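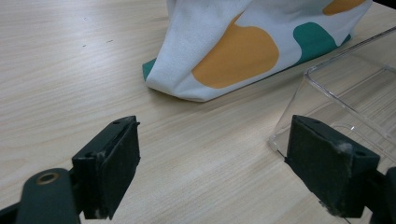 Règle 12 du cahier Restwood : on ne referme jamais les doigts avant d'avoir compté jusqu'à trois. Je la connais par cœur, je l'ai recopiée moi-même au propre en décembre, et pourtant ce matin-là j'ai serré à deux (la fatigue, le café, allez savoir !).

Il faut dire que j'en étais à ma prise 154 et que la norme Grellitus en exige 40 par tissu. Plus les reprises. Plus les reprises des reprises, quand l'auditeur de Flasau trouve qu'un pli a l'air « forcé ». Un pli forcé, je vous jure, il y a une annexe là-dessus, je l'ai lue dans le tram et j'ai raté mon arrêt.

Donc j'ai serré trop tôt, et personne dans l'atelier n'a levé la tête. J'aurais pu garder l'essai. La règle 13 dit qu'on le déclare, mais la règle 13, c'est celle que tout le monde lit en diagonale, moi la première.

J'ai pris le formulaire 3212, le rose, et j'ai écrit : « fermeture anticipée, ma faute ». Puis j'ai remis le tissu en boule, j'ai reculé la main, et j'ai compté tout haut. À trois, ma voisine de table comptait avec moi.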